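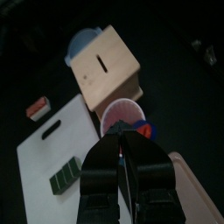
Somer Household
Home > Kitchen and Small Goods > Mixed Sets

Jultetti Counter Set
Item group: Andside stool, Bang cup, red utensil, blue round, speckled block
Page last checked: April 30, 2025

Availability: in stock, ships boxed
Sold as: full set, or stool and cup only
Shipping weight of the cup and utensil together: 600 grams, with packaging

We sell the Jultetti set and we like parts of it. The maker's own sheet calls it "a complete answer to the modern counter," and after a couple of months with one in the shop kitchen we would like to know what the question was. It is a little wooden stool, a ribbed cup, a utensil, a round blue piece and a block with a red oval on it. If you need those things and want to buy them together, read on. If you came for the complete answer, we don't have it either.

The Andside stool

The best thing in the box. It is boxy and light in color, with a flat top, rounded corners and a slot cut through near the middle. The top overhangs the sides, so you can get your fingers under the edge and lift it that way too, and most people who handle it in the shop seem to end up doing just that.

The maker lists it as a "multi-purpose riser stool." We are wary of anything multi-purpose. In the shop it has been used to raise a plant, to get a radio off the counter and to hold up one end of a shelf while the glue dried. It did all of that, and so would a brick. What it has over a brick is that it looks decent and doesn't scratch.

Expect knots. Expect the grain to look smudged here and there. The sheet describes this as "character," which is the word everyone uses, but in fairness the knots we have seen are small and the tops are smooth. If you want a blank, even surface, this will annoy you every morning, and we would sooner you bought something else than sent it back.

Please don't stand on it. The sheet is vague about load, we asked twice in March for a figure, and the reply was a second copy of the sheet. Until we get a number we are treating the Andside as a stool for things and leaving feet out of it.

The Bang cup

A plain cup with fine vertical ribs and a thin pale rim. It gets a little wider toward the top. The listed capacity is 200 milliliters, which we checked with a kitchen jug and found to be correct if you fill it right up to the rim, a thing no one does with a cup they intend to carry. Call it a small drink.

The sheet claims the ribs "improve grip by design." Maybe. We passed one around with wet hands and couldn't agree on whether they made any difference. They do make it harder to wipe dried milk off with a cloth, and that we did agree on.

As a cup for drinking out of, we find it ordinary. As a cup for keeping things in beside the stove it does better. It takes a utensil or two, and the shape lets them lean without jamming. Load it with heavy metal ladles and it will go over, so don't.

The utensil

Red, with a rounded end to the handle and a hanging hole that is longer than it is wide. We mention the hole because it is the one detail on the whole sheet that undersells itself. It goes over a fat hook as well as a thin one, and plenty of dearer utensils can't manage that.

The color is bright. Against a pale counter you will always know where it is. The sheet says the red "stimulates appetite," and we have left that off our price tag.

We were told the utensil is safe for use in hot pans. The paperwork doesn't give a temperature, so our advice is to use it for stirring and serving and take it out of the pan between times. A handle hole is no use to you if the other end has gone soft.

The blue round

See-through blue, with tabs sticking out from the edge and a paler rim. Of everything in the set, this is what customers ask about most, usually in the form of "what does it fit?" A good question. It isn't sized to the Bang cup, and the sheet shows no matching part. We think of it as a spare and have priced the full set accordingly. If you already own something that it fits, lucky you. Bring the measurements before you order, because "looks close" has come back to us more than once.

The tabs are easy to take hold of. That much we can say with confidence.

The speckled block

Cream with a dense yellowish-brown speckle, rounded corners, and a solid red oval on the front. The maker files it under "counter accents." In other words it sits there. We have no complaint about the finish, and it stands up by itself without wobbling, but we can't find a job for it and we won't pretend to have found one.

Some shoppers like it a great deal. It picks up the red of the utensil, so if you are the sort of person who lines things up along the back of a counter, it may be the thing that sells you the set. We are not that sort of person and would put the money toward a better dish towel.

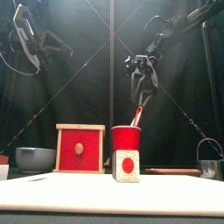 Full set or stool and cup?

We offer two ways to buy, and the maker would prefer that you only knew about the first.

Full set: all five pieces in one carton. Costs less than the pieces would separately, though that comparison is a bit hollow when three of the pieces can't be bought separately.

Stool and cup only: the Andside and the Bang, wrapped in paper and sent in a plain box. This is what we would order. You lose the utensil, and that is a pity, but you can buy a perfectly good one anywhere.

We don't split the sets any further. We tried it and ended up with a shelf of speckled blocks.

What the sheet says, and what we think

"Space-saving." No. You are adding five objects to a counter. The slot in the stool doesn't change that.

"Nests for storage." The cup will go inside a cupboard, as cups do. We haven't found any way of nesting the set that saves room over just putting it on a shelf.

"Made to last for years." Could be so. The batch we bought from was a run of 500 and it hasn't been out long enough for anyone to know. Ask us again later on.

"Matches any decor." It has pale wood, blue, red and speckled cream in it. That is a lot of color for something meant to match anything. It will look good in a white kitchen. In a busy one it will look like more stuff.

"Easy care." Mostly true. See the next part.

Care

Cup and utensil: warm water and dish soap, by hand. The maker says dishwasher safe for both. We have run the cup through the shop machine a number of times and it still looks like the ones on the shelf. The utensil we wash by hand out of habit – no bad results to report, we just haven't tested it.

Cup ribs: a soft bottle brush gets into them. A flat sponge slides over the top of the mess.

Stool: wipe with a damp cloth and dry it right after. Don't soak it, and don't leave a wet pot on it overnight. Check inside the slot now and then, since crumbs drop through and collect underneath.

Blue round: wash before first use. Don't force the tabs past anything.

Block: dust it.

Delivery

Orders go out in the carton the maker supplies, and it is a thin carton. We add paper around the stool corners because the first delivery we had arrived with two of them dented. If yours arrives with a mark that looks like a knock and doesn't look like a knot, send us a photo within the week and keep the packaging until you hear back.

We ship the stool and cup option in our own box. It's an uglier box and a stronger one.

Returns

Unused pieces can come back within 30 days. Full sets have to come back full. We can't take back a stool for having knots in it, as it says on this page several times that it will have knots in it.

Questions we get

Can I use the stool outdoors? We wouldn't. It isn't sold with any kind of outdoor finish that we know of.

Will the cup color be exact? Colors shift between screens and under different lamps. If the shade really matters to you, come in and look at one.

Is the Jultetti range going to grow? The maker says more is planned. The maker also said a load figure was coming.

Do you have a display set? Yes, at the end of the second aisle, by the jugs. The block keeps getting turned to face the wall and we have stopped turning it back.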